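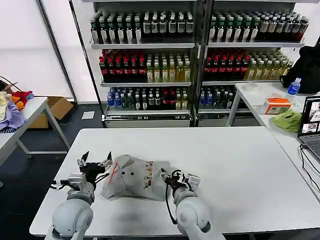

Re: [keltesen-allotments] Water meter readings and the shared tap

Costel Jitaru wrote:
> Readings as promised. Meter by the lower gate was 1416 in February and
> is 1527 now, so we've used 111 cubic metres between the two. Last year
> over the same stretch it was 34. I had Loltell on the phone this morning
> and they say the meter is fine and the leak must be on our side. They
> recommend replacing the whole run of pipe from the gate to the top tap.
> Nedelcu can do it for us before the summer. I think we should just say
> yes and split it between the plots.

Costel, thanks for going down there with a torch, but I'm not ready to say yes to any of this.

First, how did Loltell decide the meter is fine without sending anyone? Did they test it, or did the person on the phone look at a screen? I'd want that in writing before we dig up a path.

Second, "the whole run of pipe". Why the whole run? There's a stopcock halfway, behind Marjatta's compost bays. Shut that one overnight, read the meter last thing and again at six in the morning, and we'd know which half is losing water. If the dial doesn't move, the leak is above the stopcock. If it does, it's below, or the stopcock doesn't close properly, in which case we fix that first. It costs us one early start and I'm happy to do it.

Third, the 34 from last year. Who took that reading? I've got the old notebook here and the entry is in pencil with a question mark next to it. The spring before that has 96 written down, and I don't remember anyone panicking. If 96 is right then we're up a bit after a dry few weeks and three new plots. If 34 is right we have a proper leak. I wouldn't spend other people's money on the difference until we know.

I have nothing against Nedelcu, they did a decent job on the shed roof. But I've yet to meet a firm that was asked whether a pipe needed replacing and said no. Could we at least get a second price? Consuelo, didn't you use someone over at Pramport for your drains?

Radu's idea of a separate meter on the top tap I like even less – it's another thing to read, and we can't agree about the one we've got.

So can everyone please keep off the taps after eight tomorrow evening, drip hoses included. I'll post both readings when I've had breakfast.

Aurelia Sandu
Plot 9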